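Zosasano Brings Its Hanging Utensil Stand to Home Kitchens This May

VEVTHORPE. Anyone who has ever tugged at a kitchen drawer and found a ladle wedged across the top of it will understand how the Wultska utensil stand came about. Zosasano, the Vevthorpe housewares company, is delighted to announce that the stand goes on sale in May, with a first run of 2,000 pieces. It has a round white base, a tall white pole and a ring of curved hooks at the top, so the spoon you reach for most can hang right where you cook.

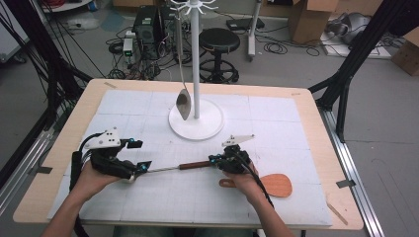

Does the stand need to be screwed to the counter?
It stands on its own base, and you can move it wherever you like.

"My mother kept her spoons in a jar, and I did too, for years, and we both spent half of every dinner fishing around in it," said Sunita Pal, founder of Zosasano. "I wanted something you could load up after the dishes are done without having to think very hard about it!"

Turners, ladles and wooden spatulas all tend to end up spread over the table once a meal is finished, and putting them back is the part of the evening the company had in mind.
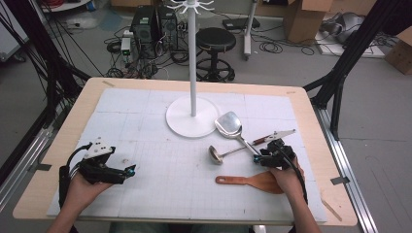
Price and Availability

The Wultska stand will be sold at the Zosasano shop in Vevthorpe and through Rastogi stores. Shop owners who would like to carry it are warmly invited to write to Santosh Solanki at Zosasano.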